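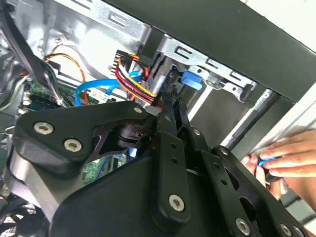
Lorraine Kettle reckons you should never throw out a desktop computer until you've had the side off it, and she wrote in to tell me so after last month's piece on clearing the box room. Half the machines that end up at the tip, she says, only want a good dust and something plugged back in properly. Well, Lorraine, I've been thinking about that ever since, and I have now spent most of a week with my head in other people's computers, so I hope you're pleased!

We've got a fair few old desktops waiting on the shelves at Wainwright, and I'd been putting them off because I'm much happier with lamps and toasters. But once the case is open there's really not that much to be frightened of. Everything has a place, most of it slides or clips, and the metalwork is full of little slots and cut-outs where the drives and brackets go in. I spent ages hunting for a screw on the first one when all I had to do was move a latch (blue ones are a gift, at least you can see them against all that grey metal).

The wires are what put people off, I think. They put me off. All those colours heading in different directions, and you just know that if you pull the wrong one you'll never get it home again. What I do now is take a photo on my phone before I touch anything, then another every time something comes out. I also tear off bits of masking tape and write on them in biro. Ola laughed at my tape until one of hers wouldn't start and we had to go back through the lot.

A few other things I've learnt, in no sensible order. Switch it off at the wall and take the plug out, and then leave it alone while you make a cup of tea. Touch some bare metal on the case before you go poking about. Use a soft paintbrush for the dust and do it outdoors if you can, because the first one I did went all over my good cardigan. Put your screws in an egg box, one hollow for each stage. And please don't open up the power supply, that's the one part we leave shut.

Mind the edges too. I've got 2 plasters on as I type this, both from reaching in where I couldn't see what I was doing.

If you've a desktop at home that you want to pass on, we'd love to have it, with or without its screen. Do save your own photos and letters first. We'll wipe the drive here, but I can't promise to rescue anything once it's gone into the pile, and I'd hate to be the one who lost your wedding pictures. Leads are welcome as well, especially the ordinary kettle-type power ones, which seem to walk off by themselves.

The next open bench is on 18th August. Bring whatever you've got and we'll have the side off it together. Lorraine, I'm keeping a stool for you.

Contact us | © Wainwright newsletter | Back to top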